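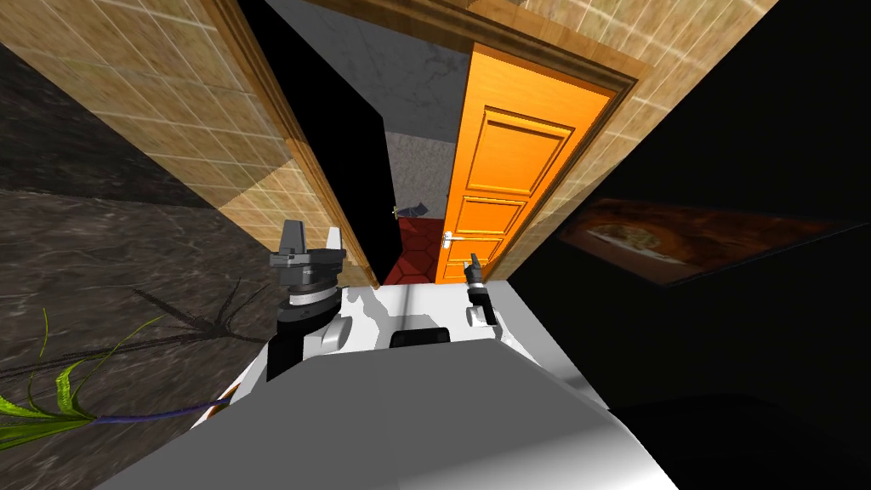 분류: 로봇공학 > 서비스 로봇 > 안전 및 운용 규범

4. 문 조작 작업의 기록 및 판정 규약

4.1 적용 범위

이 절에서는 가정 환경에서 양팔 이동 조작 로봇이 여닫이문을 여는 작업을 시뮬레이션으로 수행할 때 따라야 할 규약을 정리한다. 규약의 이름은 Zullen이며, 3절에서 설명한 Tarano 환경 위에서 시험하였다. 대상은 레버형 손잡이가 달린 실내문으로 한정한다. 미닫이문, 자동문, 원형 손잡이가 달린 문은 접촉 조건이 달라 제외하였고, 현관문처럼 잠금장치를 따로 조작해야 하는 문도 다루지 않았다.

기존에 연구실 내부에서 쓰던 지침은 성공 여부만 기록하게 되어 있었다. 문이 정해진 각도 이상 열리면 성공, 그렇지 않으면 실패였다. 이 방식으로는 손잡이를 눌러서 연 경우와 팔꿈치로 문짝을 밀어서 연 경우가 같은 값으로 남는다. 실제 주택에 로봇을 들일 때 두 경우의 위험은 전혀 다르다. 문틀과 문짝 사이에 팔의 링크가 끼이는 사례도 성공으로 분류된 기록 안에 섞여 있었다. 그래서 결과 값 하나로 판정하던 항목을 과정 단위로 나누었다.

4.2 규약의 구성

Zullen 규약은 6개 항목으로 되어 있다. 항목 순서는 작업 순서와 대체로 같지만, 정지 조건은 모든 단계에 걸쳐 적용된다.

(1) 진입 자세. 로봇 몸체는 문의 회전 반경 밖에서 작업을 시작한다. 당겨서 여는 문은 문짝이 몸체 쪽으로 오므로 밀어서 여는 문보다 먼 위치에서 시작하고, 시작 위치는 기록에 남긴다.

(2) 사용 팔의 지정. 손잡이에 접근하는 팔을 작업 시작 전에 지정한다. 다른 팔은 문의 이동 경로에 들어가지 않는 자세로 둔다. 작업 도중 팔을 바꾸면 별개의 시도로 기록한다.

(3) 접촉의 구분. 로봇과 문이 닿은 부위를 손잡이, 문짝, 문틀로 나누어 적는다. 로봇 쪽은 그리퍼 손가락, 손목, 그 밖의 링크, 몸체로 나눈다. 접촉 여부는 물리 엔진의 접촉 정보로 판정하며 영상만 보고 판정하지 않는다.

(4) 힘의 상한. 손잡이를 누르는 힘과 문짝을 당기거나 미는 힘에 각각 상한을 둔다. 상한 값은 문의 모델마다 다르게 설정할 수 있으나 설정한 값은 결과표에 함께 싣는다.

(5) 정지 조건. 손잡이와 문짝 외의 물체에 닿은 상태가 이어지면 동작을 멈춘다. 벽에 걸린 액자, 화분, 바닥에 놓인 물건은 모두 정지 조건의 대상이다. 멈춘 뒤 같은 위치에서 재개한 시도는 완료로 보지 않는다.

(6) 종료 상태. 문이 열린 각도, 그리퍼의 개폐 상태, 두 팔의 관절 값을 종료 시점에 저장한다. 손잡이를 잡은 채 끝났는지 놓고 끝났는지도 구별한다.

여섯 항목 가운데 시험 과정에서 문구를 가장 많이 고친 것은 (3)이다. 초안에서는 접촉의 시작 시점만 적도록 했는데, 손가락이 레버 끝에 스친 뒤 다시 떨어지는 경우를 처리할 수 없었다. 현재 문구에서는 접촉이 시작된 시점과 끝난 시점을 모두 적고, 짧은 접촉도 지우지 않는다. 짧은 접촉을 잡음으로 볼지는 분석 단계에서 정한다.

4.3 시험 조건

시험에는 Tarano에 포함된 주택 모델 53개를 사용하였다. 방의 배치와 마감재, 조명은 모델마다 다르다. 수집한 시도는 1,688건이며 시도 하나의 길이는 최대 502스텝으로 제한하였다. 제한에 도달한 시도는 문의 각도와 무관하게 미완료로 처리하였다. 기록 형식은 Dafis를 그대로 썼고, 규약에서 요구하는 접촉 구분과 종료 상태만 추가 필드로 넣었다.

조명은 따로 보정하지 않았다. 욕실이나 복도 안쪽처럼 어두운 공간에서는 영상의 상당 부분이 검게 나오는데, 실제 주택에서도 불이 꺼진 방의 문을 여는 일이 흔하므로 이런 시도를 골라내지 않기로 하였다. 대신 판정자가 영상을 참고할 때는 같은 시점의 관절 값과 접촉 정보를 나란히 확인하게 하였다.

판정은 두 사람이 독립적으로 하고, 의견이 갈리면 접촉 정보를 다시 재생하여 정하였다. 가장 자주 갈린 것은 그리퍼가 손잡이 바로 곁에 있는 순간이었다. 그림 1과 같은 시점에서는 손가락이 레버를 감싸고 있는지 옆에 놓여 있는지를 영상만으로 단정하기 어렵다. (3)에서 영상 단독 판정을 금지한 것은 이런 경우를 염두에 둔 것이다.

그림 1. 욕실의 주황색 나무문과 레버 손잡이 위치에 있는 오른쪽 그리퍼. Tarano 렌더링 화면.
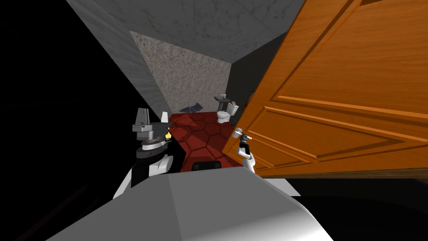
Mulugeta Beyene는 초고에 대한 의견에서 접촉 정보만으로 판정하는 방식에도 한계가 있다고 지적하였다. 물리 엔진의 접촉 정보는 충돌 형상을 기준으로 계산되고, 충돌 형상은 화면에 보이는 형상보다 단순한 경우가 많다는 것이다. 그는 레버처럼 가는 부품에서는 “보이는 손잡이와 계산되는 손잡이가 서로 다른 물체라고 생각해야 한다”고 적었으며, 충돌 형상의 정밀도를 규약에서 함께 요구할 것을 제안하였다.

이 의견을 받아들여 (3)에 한 문장을 추가하였다. 손잡이의 충돌 형상이 렌더링 형상과 다를 때는 두 형상의 차이를 문 모델별로 공개한다는 내용이다. 정밀도의 최솟값을 정하는 안도 검토했으나 이번 판에는 넣지 않았다. 시뮬레이터마다 형상을 단순화하는 방법이 달라서 하나의 값으로 비교하기가 어렵고, 값을 엄격하게 잡으면 계산 시간이 크게 늘어난다.

4.4 적용 시 유의점

규약을 적용하면서 확인한 문제 몇 가지를 적어 둔다.

첫째, 쓰지 않는 팔의 처리이다. (2)에서는 문의 경로 밖에 두라고만 했기 때문에 작업자마다 자세가 달랐다. 팔을 높이 들어 둔 경우에는 머리 쪽 카메라의 시야를 가렸고, 몸체 옆에 붙여 둔 경우에는 좁은 욕실에서 벽에 닿는 일이 있었다. 규약에 고정 자세를 넣는 대신, 실험마다 대기 자세를 하나 정해 관절 값으로 공개하도록 하였다.

둘째, 바닥에 놓인 물건이다. 수건이나 매트처럼 얇은 물체는 바퀴가 지나가도 접촉으로 잡히지 않는 설정이 있었다. 이 설정에서는 (5)의 정지 조건이 작동하지 않는다. 얇은 물체의 충돌 계산을 켤 수 없는 환경이라면 해당 물체를 치운 뒤 시험하고, 치웠다는 사실을 기록에 남겨야 한다.

셋째, 문이 두 짝 이상 맞닿은 공간에서는 어느 문이 대상인지 이름으로 지정해야 한다. “욕실 문”이라고만 적으면 맞은편 방의 문짝이 같은 문틀 근처에 열려 있을 때 기록이 섞인다. Edum 작업 목록은 문마다 고유 이름을 붙이고 있어 그대로 인용할 수 있다.

넷째, 사람이 원격으로 조작한 시도와 정책이 스스로 수행한 시도를 한 표에 합치지 않는다. 원격 조작에서는 작업자가 접촉을 예상하고 속도를 줄이는 경향이 있어 (4)의 힘 기록이 낮게 나온다. 합친 표에서는 이 차이가 가려진다.

실물 로봇으로 옮길 때는 (4)의 상한을 다시 정해야 한다. 경첩의 마찰, 문짝의 무게, 문틀의 뒤틀림은 시뮬레이션 값과 다르고, 같은 집 안에서도 문마다 차이가 있다. 실물 시험에서는 비상 정지 장치를 손에 든 사람이 문의 회전 반경 밖에 서 있어야 하며, 이 조건은 부록의 점검표에 따로 실었다. 점검표는 8월에 한 차례 개정되었고 본문은 개정된 판을 따른다.

이 사이트는 이용 환경 개선을 위해 쿠키를 사용합니다. 계속 이용하시면 쿠키 사용에 동의하는 것으로 간주됩니다. [동의] [설정 변경]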